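Glue notes – hide glue vs the bottled stuff, second go
July, started 9.40
Neelam Malhotra

Carrying on from the last lot. Same beech offcuts, same clamps, but this time kept the glue pot lower as Narendra thinks I cooked the first batch. He's probably right. It smelt awful and went stringy by lunch.
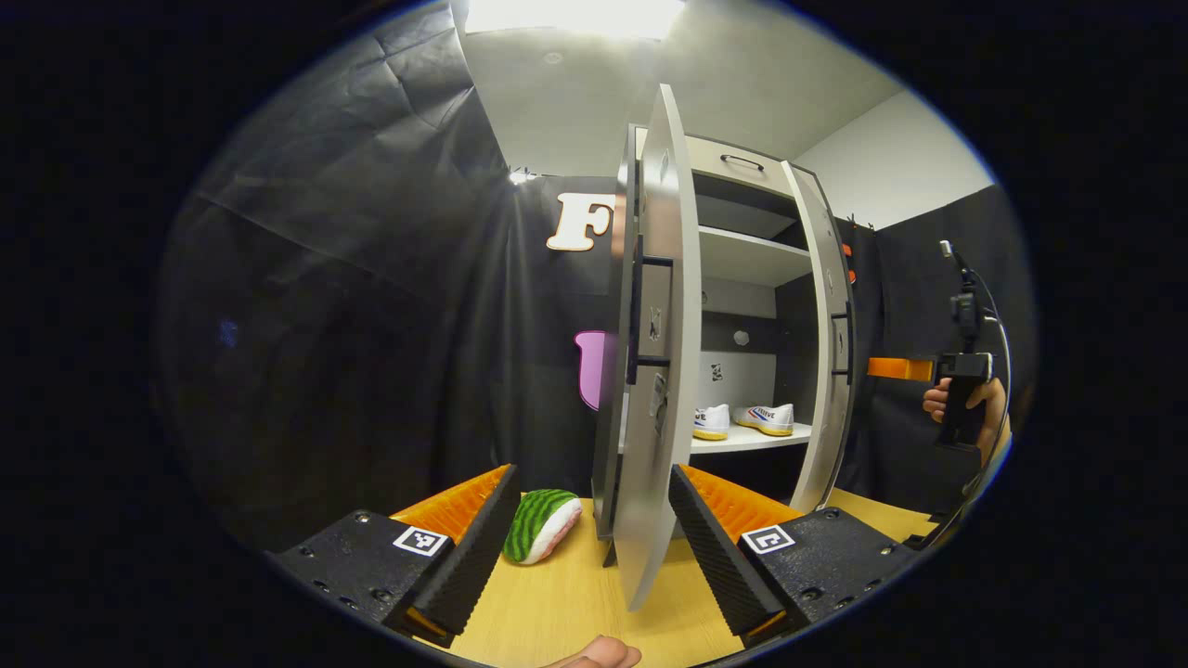 Soaked the granules overnight in cold water, just covered. Swelled up nicely, no dry bits in the middle. Into the pot at 9.40, runny by 10ish. Should come off the brush like thin cream. Mine was more like single cream with a skin on it so a splash more water and a stir, then fine.

Joints done this morning:
4 rubbed joints, no clamps, hide glue
4 clamped, hide glue
3 clamped, bottled (the Tralteo one, new bottle, Ville opened it)

Meant to do 4 of the bottled as well but one piece had a split running in from the end grain and I didn't spot it till the glue was on. Binned. Will cut another from the same board if there's any left, otherwise leave it at 3 and say so.

Rubbed joints are harder than they look. You get maybe a few seconds before it grabs. First one grabbed while it was still out of line and I had to knock it apart and wipe down with hot water. Second try OK. Marcelino says warm the wood first, he stands his by the radiator, but the radiators are off in July so I used the hairdryer from the finishing cupboard. Definately helped. The last two went together with no fuss at all.

Note for whoever does this next – put the hairdryer back. I spent ages looking for it.

Bottled glue: nothing to report really, spread, clamp, wipe. Squeeze-out was a bit heavy on the second one. Scraped it at the rubbery stage, came away in one long strip.

2.15 – Umut wants to know if this is for the Maurya chairs. Yes and no. The old joints on those are all hide glue and I'd rather go back in with the same so they can be taken apart again one day. But if the rubbed joints fail early I'm not risking it on the back legs, I'd do the seat rails only and think again. He also asked about steam for getting the old ones apart. Haven't tried it on these, worried about the veneer on the splats. Warm water and a thin knife so far, slow but no damage.

Pot off at 3. Leftover glue into a jar and in the fridge, lid on, labelled. It keeps a few days. Do NOT reheat it more than once, it loses strength, and that may be what went wrong with the first batch come to think of it.

To do
– leave everything overnight, don't touch the clamps
– break test with the bar and the bucket of sand, same as before, write down wood failure or glue failure for eahc one
– ask Narendra where he got the finer granules
– order brushes, the cheap ones shed hairs into everything
– cut the replacement piece if the board stretches to it

Ville has the key to the timber store till tomorrow.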